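Trundis Home Storage Study – Call for Participants

Salari is seeking adults to take part in a study of everyday household containers. Participants will handle, open, fill and close a range of canisters and jars at a table and report on their comfort and ease of use. The study opens in May and has places for 187 participants.

Sessions last ninety minutes and are held in Room 233. Morning sessions begin at 9:30 a.m. and afternoon sessions at 1:30 p.m. Each participant attends one session only and will be seated throughout – breaks may be taken on request.

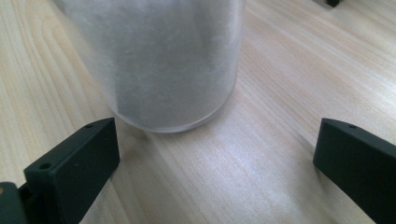 Frosted cylindrical container on a wooden tabletop.

Applicants must be 18 or older and must prepare food at home at least twice a week. Persons with reduced grip strength or arthritis of the hands are encouraged to apply. Employees of Salari and members of their households are not eligible.

Participants receive a payment of $60 at the end of the session. Parking is free of charge in the visitor lot. Written consent is required before the session begins, and participants may withdraw at any time.

To apply, contact Eilidh Purves, Study Coordinator, at extension 2745, quoting reference 724. Questions concerning privacy or the use of study records should be addressed to Sabine Brandes at the same extension.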